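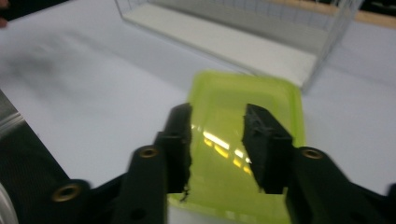

What do you use to keep small stuff from falling through a wire basket?

A shallow plastic tray with a raised rim, set on the flat shelf or on the bottom.

jornik66
Mine is a white wire basket with a flat shelf partway up. Packets and clips go in the tray and the tray goes on the shelf. It lifts out in one piece when I need to find something.

Kaewsai_J
I'd put the tray at the bottom. On the shelf it takes up the height you need for bottles.

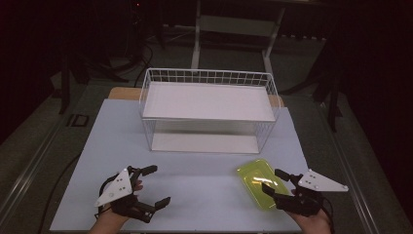 And measure before you buy – rounded corners waste some room, so a tray that fits on paper can still leave gaps at the ends.

jornik66
I don't keep bottles in there, so the height is no use to me. With the tray at the bottom I have to take the shelf out every time.

moller11
Skip the tray. A piece of cardboard cut to size costs nothing.

Kaewsai_J
Cardboard has no rim. I tried it in March and the clips slid off the side.

jornik66
Same. I like see-through plastic too – you can tell from the side if it's getting full.

moller11
Fine for clips. For tea bags I'm keeping the cardboard.

Last updated 8/12/26
3 shares | 961 views
Bruddale Home Forum | Contact: Jirayu Pongsiri | Back to top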